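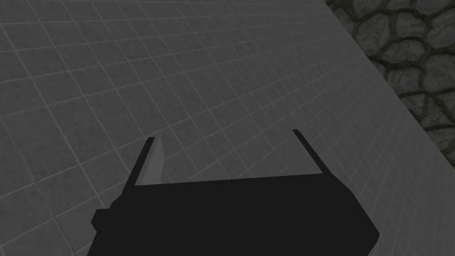 2021-07-02, softwood cuttings of the Gautier hydrangea, second batch. Started early, because the mother plants in the Ritberg bed were still fresh after the night and the stems were full of water. I took 50 cuttings in total, all from shoots without flower buds. The shoots are now at the stage I like, when the stem bends and then snaps with a small sound. For the new dibber I want a shape that becomes wider away from the tip, like the black gripper body, which slopes outward on its left and right sides toward the bottom. With such a shape the hole in the mix stays open at the top, and the mix does not fall back before the cutting is in. The little step on the left flank I would also copy, as a stop for the depth. I made a drawing with pencil on the back of the tray list.

Length of cuttings: two pairs of leaves, the lower pair removed, the upper leaves cut in half across. I cut just under the node with the thin knife. The scissors from the drawer crush the stem a little, and in the first batch the crushed ones went brown from below. I have written this already on the card by the sink, but the card is hidden behind the gloves, so I write it again.

Mix: in half of the trays Denmont fine bark with perlite, equal parts by volume. In the other half our own mix, which is the same perlite but with sieved leaf compost in place of the bark. Both were watered the evening before and left to drain. In the morning the Denmont mix felt right in the hand. Our own mix was too heavy, I could press water out of it, so I put in some more perlite before filling. This means the two halves are not compared in a completely fair way. I note it now so that I do not forget it in November when we look at the plants again.

Rooting powder: Hornitex, the old jar. Half of each tray is with powder and half is without. Dip, knock the stem against the rim of the dish, then into the hole. Last time I dipped straight in the jar and the powder became lumpy from the wet stems, so please take a small quantity out to a dish and throw away the rest. Do not put it back.

Layout of trays:
Tray A – Denmont mix, powder on the left half
Tray B – Denmont mix, powder on the right half
Tray C – own mix, powder on the left half
Tray D – own mix, powder on the right half

The cuttings did not divide evenly over the trays, so A and C have more than B and D. The exact positions are on the tray list. Labels are written with pencil. The marker ink from the spring was gone after some weeks under the mist and we had to guess.
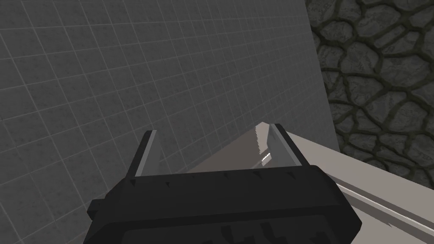 Planting the cuttings took more time than the cutting. The leaves are big even when halved, and if they touch the mix they rot at the point of contact. After the first row I changed my way of holding. I keep the thumb and the first finger well apart, lower the cutting between them, and close only at the bare part of the stem under the leaves. The two fingers of the gripper, spread with the open gap between them, have just the position I mean, and when I explain this to a new person I will point to them. Most people pinch from the top by the leaf, and then the stem goes in crooked. After closing, go down straight, let go, open the fingers fully and only then lift the hand. If you lift with the fingers half open, the cutting comes up again with you.

Spacing was a hand's width in the first row, which was too generous, and then less. Leaves of neighbors may overlap a little at the tips. I firmed the mix with one finger on each side of the stem, gently, and watered once with the fine rose.

Mist: set to 10 seconds every 20 minutes during the day, off at night. The nozzle over tray C was dripping again. I cleaned it with a brush and vinegar and it was better, but I am not sure for how long. If you find a wet spot in the corner of tray C, move the tray a little to the front. Do not turn the tray, otherwise the left and right halves will be confused.

Shade cloth: one layer, on the south side only. At midday the leaves in tray A were hanging. I gave by hand some mist and in the afternoon they were standing again. Maybe two layers for the first days is safer. Dayana Chambi thinks that the second layer slows down the rooting, and with the fuchsias she was right. I leave one layer for now and look tomorrow at midday before I decide.

Left over: some good shoots from the Ritberg bed were too thick for this experiment. I put them in a bucket in the cold room with a wet cloth over them. Whoever wants them can have them. The thickest ones could be tried with a wound on one side of the stem, a shallow slice of 2 cm, but I have no tray free.

To do:
Check for fallen leaves every morning and take them out.
Order perlite, the bag is nearly finished.
Ask in the store if the Denmont bark exists in a finer grade.
First tug test in two weeks, only on the outer row, and very softly. Write the result on the tray list and also here.

Knife cleaned with alcohol and back in the box. The key of the mist cabinet is on the hook by the door.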